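Nallel Road Repair and Reuse Project
Progress report to the Akolgo Fund, period to end of October

Where we are
Behind on the shop fit-out, ahead on collections. Spend to date 1,974 of the first instalment, most of it on shelving and the van. Receipts in the shared folder -- two still missing, both for diesel, chasing.

Collections
Plolberg round now running fortnightly. Visovard started in September and is slower, people there want an evening slot and we only have the van until four. Total items in: 1,383. Of those 900 were fit to go straight out, the rest need mending or are for parts. Kettles and lamps mostly. Far too many printers. We've stopped taking printers.

Small stuff (plugs, fuses, leads) is sorted into plastic bins by type before it goes on the shelf. Green for tested. Works well enough, though the labels keep peeling off and need replacing with somthing better. 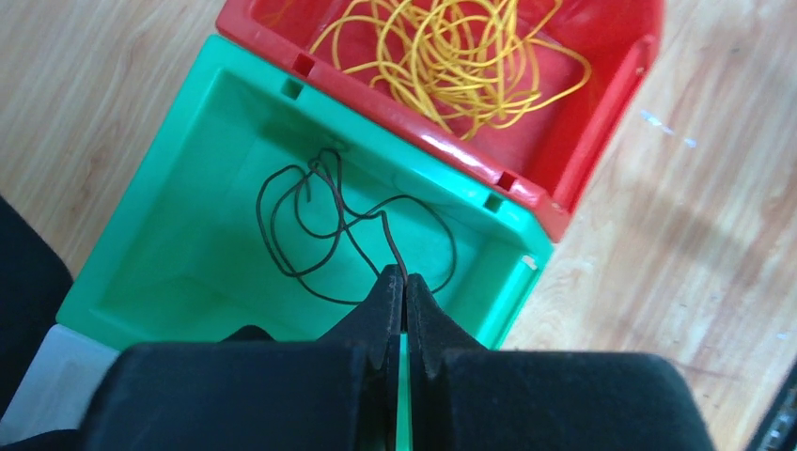 Repair sessions
Five held, one cancelled (boiler). Sewing table is the busiest by a long way, there's a queue by half ten. Trousers, zips, one tent. Electrical side held up by the wait for a second PAT tester, now ordered. Bench space is tight, so bookings are capped at 50 a month until the back wall comes down.

Asked people what they'd like next. Bikes came top, then furniture. We could do furniture by spring if the lease on the side unit goes through. Bikes no, not without a trained mechanic, and the budget doesn't stretch.
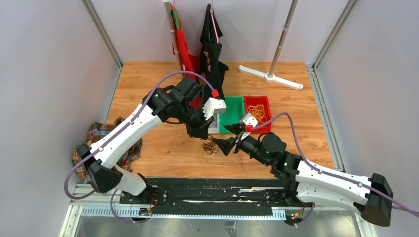

Report by Kwaku Sulemana, project lead

Problems
Lease still unsigned. Landlord's agent has changed twice and the new one wants the drawings again. Sent. If it slips past December we'll need to move the furniture money into next year -- please can you confirm that's allowed under the grant terms.

Next period
Get the tester in use. Try a late collection in Visovard, one month only. Finish the price list, which is overdue. Revised budget to follow seperately.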